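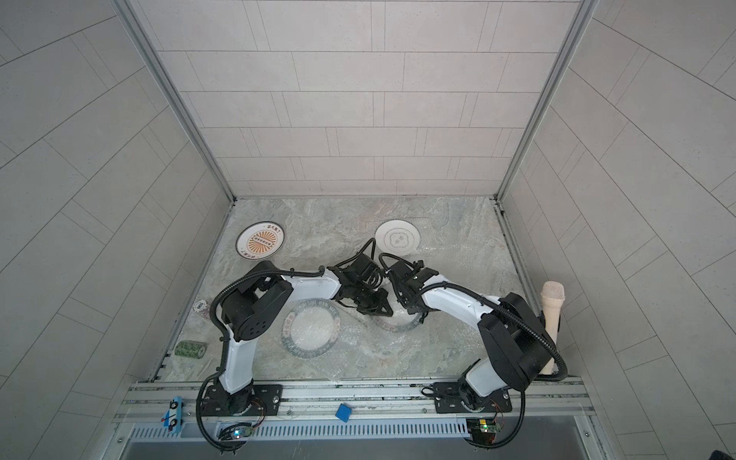 ## Twin-arm packing cell: right arm drifts low at the wrist after a long run

**grout_line** · Wednesday, July 25, 2018

Two Prerero arms on one front rail, facing into a tiled booth. Controller is the Clalleck, firmware 2. The job is picking up plates and getting bubble wrap round them, ceramic and enamel mixed, all different rims.

Left arm is fine. Right arm starts the shift on its taught points and by the afternoon the fingers arrive low. It goes away if I power down and re-home, then comes back over the next 1,000 moves or so the log gives me. No faults raised. Following error on the shoulder looks normal in the log. Wrist pitch is slightly noisy.

Done so far:

- re-torqued the base plate screws on the rail
- swapped the fingers left to right, fault stayed on the right arm
- re-ran the home routine cold and after a shift
- checked supply at the driver board, no sag

Before I take the wrist apart, has anyone had this on the same arm?

**oddbearing**

Check the conduit first. On ours it came off the shoulder too tightly and pulled at the wrist whenever the arm reached across to the middle. The wrist motor holds against it all day and the error shows up as drift.

Yours loops from the shoulder down past the base and under the rail on both sides, so look at what the slack does at full reach. If it goes taut before the arm gets there, that's your fault.

**kerf_and_shim**

I don't think conduit drag disappears on re-homing. Drag is there at the first move as much as at the last. Something that resets with a power cycle is either a count being lost or a part warming up.

Which home method are you using? If it is hard-stop homing on the wrist, read page 129 of the Lam manual, the bit on backing off after contact. The default is too short for that gearbox.

**grout_line**

Hard-stop, default back-off. I'll change it.

On the conduit, I can move the arm by hand through the whole reach with the drives off and I don't feel it go tight anywhere. I haven't tried it with a spring balance.

**oddbearing**

By hand is no good for this. You will not feel it over the gearbox friction. Unclip the conduit at the forearm, support it loose, run the same programme and compare holding current. Ten minutes' work.

**kerf_and_shim**

Do that as well by all means, but change one thing at a time or you'll never know which it was.

**halfnut**

Different question. How are you measuring "low"? If you're judging from the wrist camera against wrapped plates, the wrap moves. I wouldn't trust it.

**grout_line**

Fair point, here's what I have.
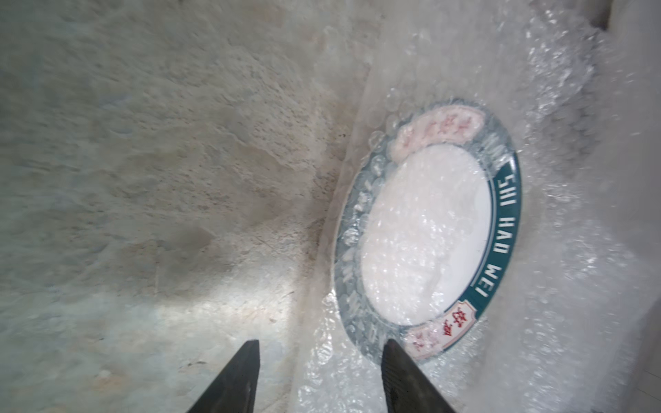

Finger height is judged against the rim. The taught point should put both tips at the same height over the work, and I had been reading the gap between the tip and the rim from the wrist camera. The trouble is that the two fingers don't meet the same thing. With the teal-rimmed plate the right tip is on the lower edge of the wrap and the left one is out over bare table, and the plate is sitting at a tilt as well. So whatever number I take off the right finger includes the plate, the wrap and whatever air is under it.

I'll concede that half of my drift figures are rubbish. The other half came from a dial gauge on the tabletop and those do still go down through the day.

**halfnut**

Then throw the camera figures away and keep the dial ones. Don't average them.

Also glare. Bubble wrap gives you bright spots that wander as the arm moves, and if Rarnness is still doing its rim finder on contrast it'll lock on to a row of bubbles and report it as an edge with high confidence. There is a setting called minimum arc, raise it. It won't fix the arm but it'll stop vision corrections being added on top of the fault.

**kerf_and_shim**

Wait, are vision corrections being written back to the taught points? That alone would drift through a shift and clear at power-up. You may have no mechanical fault at all.

**grout_line**

They are written to a running offset. Right arm only, the left works from fixed points. It is cleared at start-up. I had forgotten it was there.

**oddbearing**

With respect, the dial gauge says it's moving and the wrist is noisy. A software offset doesn't make a motor noisy.

**kerf_and_shim**

The dial gauge says the arm goes where it was told. If it was told to go lower, the dial will show it lower. Print the offset next to the dial reading and see if they match.

**grout_line**

Left it running with the offset logged and the conduit untouched. Results:

- Z offset goes steadily negative from start of shift
- dial reading follows it closely, with a small remainder
- offset moves fastest on the decorated plates, hardly at all on plain white

Then I locked the offset at zero and ran again. 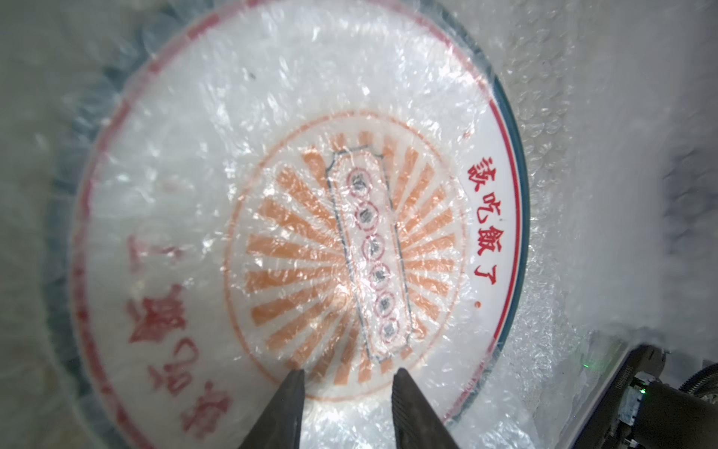
With the offset locked the dial stayed put for most of the run, and then the small remainder turned up on its own. So there are two things going on. The large one is the vision offset feeding itself. The small one is in the arm.

I've raised minimum arc and put a clamp on the offset so that it can't wander past a fixed limit without stopping the cell. Next job is the back-off on homing, then the conduit.

**halfnut**

That ties up with the decoration. Anything with a printed ring inside the rim gives the finder a second circle to pick, and under crumpled film it will swap between the two. If it takes the smaller circle for the rim it thinks the plate is further away and sends the arm down. You want a diameter per plate type, not one range for the lot.

**grout_line**

We have one range for the lot. I'll split it.

**oddbearing**

And the conduit?

**grout_line**

Unclipped at the forearm and supported as you said. Holding current on wrist pitch dropped from the 800 mA I was seeing at full reach to something close to the left arm's. Noise went with it. Back-off had made no difference to the remainder when I tried it by itself the evening before.

**oddbearing**

Thank you.

**kerf_and_shim**

I'd still keep the longer back-off. And I don't see how drag produces a late remainder unless the gearbox is also warming up under the load, which the current would do.

**oddbearing**

Nobody said it wasn't warming up. Take the load off and it stops.

**grout_line**

Re-routed now with a bigger loop at the shoulder and the forearm clip moved back towards the elbow. Short leads at the gripper are tied so they can't catch the other arm where the two meet in the middle. I'll put the dial on again after a full shift and post the readings. If anyone has a part number for the wider forearm clip on the Prerero, I'm using a cable tie and a bit of foam at the moment.

**halfnut**

The wider clip comes in the spares bag with the wrist cover. Look under the cardboard.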